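Marbled paper

Marbled paper is paper decorated by floating colors on a bath of thickened liquid, working them into a pattern, and then laying a sheet on top to lift the whole design off in one go. Every sheet is a single print. The same marbler, using the same colors on the same afternoon, can come close to repeating a pattern but will never repeat it exactly, and that small element of surprise has kept people hooked on the craft for centuries.

The paper is best known from old books, where it was used for endpapers and for covering the boards. It also turns up as a lining for boxes and drawers, on the covers of account books, and on the edges of the pages themselves.

History

Floating-color papers were made in Japan by about the 12th century, using ink on plain water. The Japanese method, suminagashi, means "floating ink," and its soft rings look a little like wood grain or smoke. A different tradition grew up in Central Asia, Persia and the Ottoman lands, where marblers thickened the water so that heavier pigments would stay on top. The Turkish name for this art is ebru. A thick bath gives far more control, and with it came combed patterns, flowers and fine all-over spotting.

Travelers carried Turkish papers to Europe, where they were collected as curiosities and bound into friendship albums. By the 17th century, workshops in Germany and France were making their own. For a long time the trade was wrapped in secrecy. Masters split the work among their helpers so that few of them learned the full process, and written instructions were often vague on the very points that mattered most.

Machine-printed papers cut deeply into the trade during the 19th century. Hand marbling hung on in a few workshops and then enjoyed a wonderful revival in the 20th, as bookbinders and hobbyists went back to the old manuals and began testing what was in them.

Materials

The bath, called the size, is water thickened with a plant product. Carrageenan, which comes from red seaweed, is the most common choice today. Gum tragacanth is older and still preferred by many ebru artists. The size has to be left to rest after mixing, often overnight, so that the bubbles can rise and the texture even out.

Traditional colors are ground pigments in water with a little ox gall added. The gall makes each drop spread across the surface and keeps neighboring colors from mixing, so that even the thinnest line stays crisp. Getting the gall right is a fine art! With too little, the color sinks to the bottom of the tray. With too much, it races outward and pushes everything else into a corner. Many beginners now use acrylic paints, which are easier to find and need less fuss.

Before marbling, the paper is usually sponged with a weak solution of alum and allowed to dry. Alum helps the color bond to the fibers. Sheets that miss this step tend to lose their pattern in the rinse.

Process

The marbler first skims the surface of the size with a strip of newspaper to break the skin that forms on it. Colors are then dropped or sprinkled on, the first of them spreading widest and each later one squeezing those before it into narrower veins. A whisk made of broom straw gives a fine scatter, while an eyedropper gives larger, rounder spots.

At this point the pattern may be left as it is or drawn out with a stylus, a rake or a comb. The sheet goes down from one corner to the opposite one in a smooth, steady roll. A pause leaves a line, and a trapped bubble leaves a white spot. The sheet is lifted, rinsed and hung up.

Common patterns

Stone, also called Turkish spot, is the simplest and one of the oldest. The drops are not combed at all, and the result looks like polished rock with pebbles of color in a net of veins.

Gel-git takes its name from the Turkish for "come and go." A stylus is drawn back and forth across a stone pattern, first one way and then the other. It is the starting point for most of the combed designs.

Nonpareil is made by drawing a fine comb through a gel-git, which pulls the colors into tight, even rows of little arches. Bouquet and peacock patterns go a step further, using a double rake that swings from side to side as it moves down the tray.

Spanish wave is a great favorite. The paper is rocked gently as it is laid down, and the surface of the print seems to ripple like cloth, although the sheet is perfectly flat.

Stone marbling and real stone

The English name invites a comparison with marble, and marblers have always been happy to study the real thing. In natural marble the veins come from minerals such as clay or iron oxides in the original limestone, which were stretched and folded while the rock was under heat and pressure. Iron gives the warm browns and rusts.

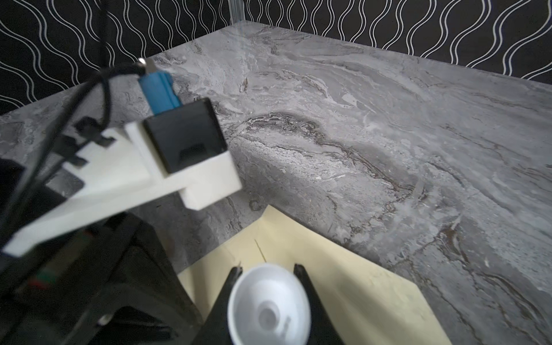
A marbler who wants a vein effect starts with the darkest color, because it will be pushed the hardest and end up as the thinnest lines. Paler colors follow. A last sprinkle of plain gall water opens up clear areas, and blowing lightly across the tray will bend the veins without leaving the tidy look of a comb. Grays mixed from two or more pigments usually give a livelier result than black thinned with water, and a touch of brown goes a surprisingly long way.

Drift is the other half of the effect. Real veins tend to run in a general direction, swelling and thinning as they go, and a few slow strokes of the stylus on a slant will suggest the same movement.

Collecting and care

Old marbled papers are still affordable, especially as loose sheets or on worn bindings. The collector Sabina Marikar sorts hers by pattern before date, on the grounds that patterns can be named with confidence while dates often cannot. Popular designs stayed in production for generations, and a sheet in an old style may be much younger than it looks.

Loose sheets should be stored flat, away from sunlight, with acid-free tissue between them. Rubbing is the main danger, as the color sits very near the surface. Many historical papers were burnished or lightly waxed for protection, and the faint shine this leaves is one of the great pleasures of handling them.

See also

Bookbinding
Endpaper
Paste paper
Suminagashi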